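Jetville Residents' and Makers' Association
Minutes of the working group on household and shop chores
July 20, 2026

Chair: Jeanine Segers
Minutes: the secretary
Apologies were received from the Timarby branch, which sent written comments (see item 4).

1. Minutes of the last meeting

Approved with one correction. The laundry test was said to have used "towels and shirts." It used towels. Shirts were put off and are still put off.

2. Matters arising

The shared copy of the test sheet has been moved to the members' folder. Anyone still filling in the old one should stop, as the columns for "dropped" and "put down in the wrong place" are merged there and can't be pulled apart afterward.

The Bíró workshop has offered us its back bench for the shelf-stocking test. Accepted with thanks. Access is by the side door and somebody has to sign for the key.

3. Can machines do these chores yet?

The chair reminded the meeting that the group was set up to answer this for members who keep asking whether to wait before buying anything or hiring help. She asked that people speak to what they had watched themselves and leave the promotional videos out of it.

Vacuuming and mowing were taken as settled. Members who own these machines are mostly content with them. The remaining complaints are rugs with fringes, wet grass, and stairs.

Dishes took up most of the discussion. Loading a dishwasher has been tried under the group's own test sheet with a rented arm, using 70 pieces of mixed tableware. The arm placed 19 pieces without help. Plates went best. Glasses and anything with a narrow handle went worst, and flatware was given up on. One member said 19 was better than she had expected. Another said his nephew could do all of it in the time the arm took to find the first plate. The chair asked for both remarks to be minuted and for the group to move on.

Kitchen measuring and small containers came next. The point made was that jobs like these look simple on paper and depend on things that are hard for a machine: clear material, shiny metal, small size, and lids. Training by demonstration was discussed at some length. A person does the task with a gripper held in the hand, the movements are recorded, and the machine learns from the recordings.

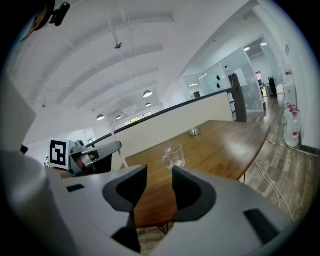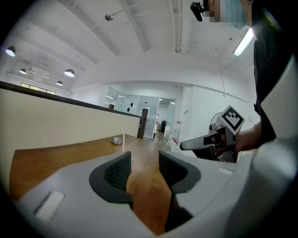
Hand-held grippers at the wooden table, with a small round metal container on it in both views.

Question from the floor: If a machine has learned to handle one cup, will it manage the cups in my kitchen?

The chair replied that it depends on how varied the training was. A machine shown one cup on one table tends to do well with that cup and that table and badly elsewhere. One shown many cups in many kitchens has a better chance, but a new shape or a dark corner can still throw it off, and for now a person should expect to stay in the room.

Members asked how much demonstration is enough. There was no agreed figure. Our own folder holds 941 recordings of towel folding, and the folding is still poor at the second corner. It was suggested that the recordings are too much alike, most of them having been made by the same two people at the same hour. Agreed that new recordings will be shared out among more members.

On shop-floor work, the group heard that moving sealed boxes along a fixed route is already done by machine in plenty of places. Picking single items out of mixed bins is done in some, with staff nearby to clear jams. Tidying a shelf after customers have been through it was thought to be a long way off. The member who runs the hardware counter said she would pay for that one tomorrow.

4. Comments from the Timarby branch

Timarby asks that we record time as well as success. A chore that gets done in three hours may be fine overnight and useless before dinner. Agreed. A column for minutes will be added to the test sheet.

Timarby also asks that we stop using the word "ready" in the newsletter. Discussed. Some felt members want a plain word. Settled on "works without help," "works with help," and "does not work," to be used from the next issue.

5. Waltutby arm: rental

The rental on the Waltutby arm runs out in October. Extending it was proposed and seconded. 4 members voted against on grounds of cost — they would sooner put the money toward tableware and a second camera. The motion carried. The chair will write to the supplier and ask whether the softer finger pads can be included, as the hard ones have chipped a good many plates.

6. Next tests

Shelf stocking at the Bíró bench, sealed boxes first, then loose items.
Lids: screw, snap, and lift-off, using members' own containers. Please bring them clean and with your name on the bottom.
Shirts, if the towel folding improves.

7. Any other business

The extension cord borrowed from the front office must go back.

A member asked whether window cleaning could be added to the list. Noted for the next agenda.

The meeting closed after item 7. Corrections to these minutes should be sent to Jeanine Segers.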